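A regional flight operated by Zavura returned to Moreira shortly after takeoff on Monday morning when a cockpit warning light came on for one of the aircraft's cargo doors, the airline said.

The plane landed without incident and taxied to the terminal under its own power. No injuries were reported, and passengers got off through the normal exit.

The flight had been bound for Girneo. It was in the air for 13 minutes before the crew told controllers they wanted to turn back, according to a statement from the airline. The crew did not declare an emergency, but airport fire trucks were sent to the side of the runway as a standard step and stayed there until the aircraft had cleared it.

Zavura said mechanics found the cargo door closed and locked. They traced the warning to a sensor on the door frame, which was replaced the same day. The aircraft is due to go back into service once the paperwork on the repair has been signed off. 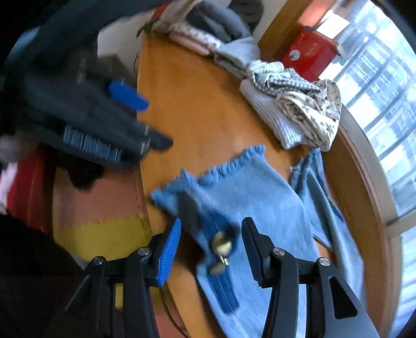
A blue fringed cloth on a wooden table.

The airline put passengers on a later departure. Four of them chose not to travel and were given refunds. Others were offered meal vouchers while they waited, and those with onward connections from Girneo were booked onto new ones at no charge.

Checked bags caused a longer delay than the repair. The bags were taken off the first aircraft so mechanics could get to the door, and they had to be screened again before they could be loaded onto the replacement. A batch of bags missed the later flight and was sent on by truck. Zavura said they would be delivered to home or hotel addresses, and that passengers did not need to go back to the airport to collect them.

Passengers whose clothing or other belongings were delayed overnight can claim up to $100 for basic items, the airline said. Receipts are required. Claims can be made at the Zavura desk on the lower level at Moreira or by mail, and must include the bag tag number and the boarding pass from the original flight. Claims for damage are handled separately and have to be made in writing.

The airport said the return had little effect on other traffic. Two arrivals were held for a short time while the runway was checked, and one outbound Zevden flight left late. The runway check found no debris.

The route between Moreira and Girneo has been busy this summer. Zavura added an extra morning departure in March after Zevden cut back its own service on the route, and the two carriers now share the same group of gates at the east end of the terminal. The airport said 891 passengers used those gates on Monday, including those on the flight that turned back.
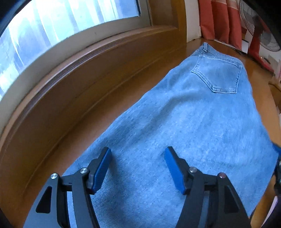
Earlier fault on the same type

It was the second time this year that a Zavura aircraft of the same type has turned back to Moreira with a door warning. In the earlier case, in March, the fault was also put down to a sensor, and the plane was flying again by the following morning. The airline said the two flights used different aircraft and that it did not see a link between them.

Zavura said it would check the same part on the rest of its regional fleet over the next few weeks. The work will be done overnight, when the planes are parked, and no flights are expected to be canceled. The airline has reported Monday's event to aviation regulators, as it must do whenever a flight turns back because of a technical fault.

Passengers booked on the route this week should check in at the usual time. The bag drop at Moreira closes 45 minutes before departure, and the airline said it would not hold flights for late bags.

Last updated: 2007-07-23

Related items
Zevden trims morning service to Girneo
Moreira airport to resurface short-stay parking lot
New screening lanes open at east end of terminal
Zavura adds extra summer departure
Girneo terminal bus stop moves for roadwork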